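Chapter 6
Wrapped, Bagged, Boxed: What Packaging Does to the Price of Produce

Somewhere between the field and your refrigerator, a vegetable acquires a wardrobe. It leaves the ground in nothing but dirt and arrives at the store dressed for a job interview. Each layer costs something, and this chapter is concerned with who pays for it.

Consider Groen, a midsized grower that sells eggplants to two grocery chains. Clarora takes them loose, in crates, and lets shoppers poke them. Grarkis wants them bagged, preferably in a bag that sounds expensive when you crinkle it. Same farm, same eggplant, two very different invoices. When the first Grarkis order went out in May, the bags added 19 cents to each pound shipped. Groen's sales manager, Jérémie Hoarau, described the increase to his board as "modest," a word we will meet again in Chapter 9 under Accounting.

A bag is not pure vanity, of course. It slows the loss of moisture, gives the label somewhere to sit, and discourages the kind of customer who tests ripeness with a thumbnail. It also hides the goods a little, and sellers have been known to see the bright side of that. Economists call this an information problem. Shoppers call it finding the soft one at home.
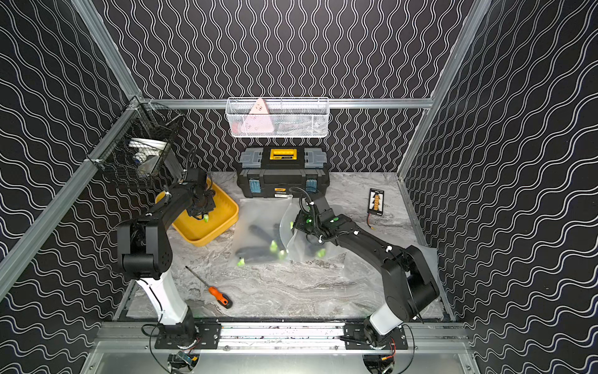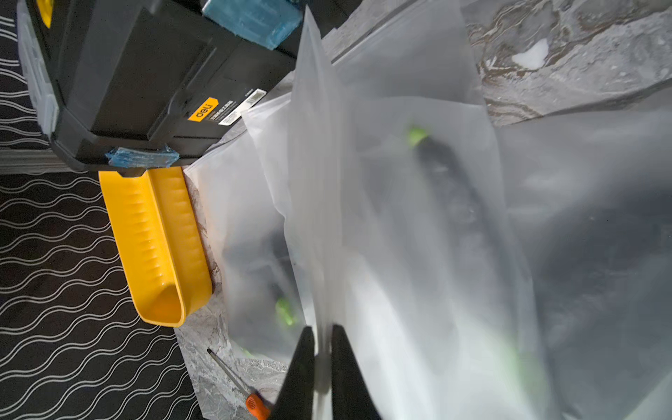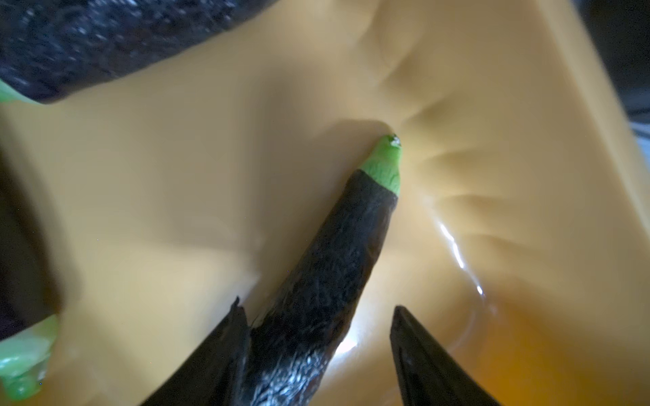
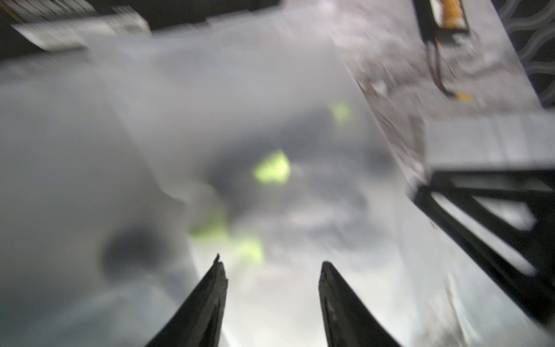 Produce and plastic.

6.1 Unit Cost and the Cheerful Lie of the Average

Suppose a packing line at Movberg, the company that bags for Groen, costs 600 dollars a day to run before a single vegetable shows up. Rent, power and the coffee machine do not care how many eggplants come through the door. These are fixed costs. The bags themselves are a variable cost: no eggplants, no bags.

On a slow day Movberg fills 40 crates, so each crate carries 15 dollars of fixed cost. On a busy day it fills 80, and the figure drops to $7.50. The line has not become any smarter overnight. It has simply spread the same bill over more crates - a trick that also explains group vacations and most pizza orders.

Managers love this arithmetic, sometimes more than they should. A falling average cost makes it tempting to pack everything in sight, including crates that have no buyer yet. An unsold crate still lowers the average on paper, right up to the moment it starts to smell.

Before reading on, look up the price of one vegetable sold both loose and bagged at a store near you. Convert both to a price per pound, and keep the result for the exercise at the end of Section 6.2, where we ask how much of the difference the bag can fairly be blamed for.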